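Home | News | Events | Get Involved | Past Issues | Contact

Out and about: our afternoon at the Brarkley open day

What a lovely turnout we had for the Brarkley visit on 8/29/26! There were 50 of us on the bus (a full load, with a few more following along by car), and I think every one of us came home with something to say about robots, whether we'd meant to or not.

We were met at the door by Jitendra Dwivedi, who looks after the Vustel project and has a wonderful way of explaining things without making you feel silly. His team is teaching robots to manage small, fiddly jobs with their fingers, and the teaching starts with people. You take a hand-held gripper in each hand, you sit down at the table, and you do the job yourself, slowly and neatly, over and over again. Each go at it is saved as one lesson, and the Vustel group hopes to have 3,000 of them by January — a colossal amount of patience, if you ask me.
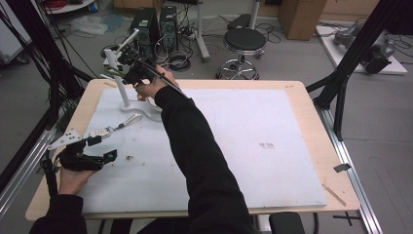 Do you need any special training to use the grippers?
Most people get the hang of them in a few minutes, and Jitendra told us that knitters and model makers tend to settle in fastest.

I had a turn myself and was hopeless with my left hand, but by the end I'd managed to pick up a strap and put it more or less where I wanted it, and I got a very kind round of applause. After that we were taken through to room 504 for tea and a really good lemon slice, and the questions went on so long that our poor driver had to come in and find us. My thanks to everyone at Brarkley for having us, and to Distivden for helping with the cost of the bus. If you missed out, pop your name on the list at the front desk, as they've kindly offered to have us back.

2 comments

Marg: Such a good day. My neighbour is still talking about the grippers! Could we have the lemon slice recipe, please?

Col: Sorry I couldn't make it, I've put my name down for the next one. Is there parking close by for those of us who'd sooner drive?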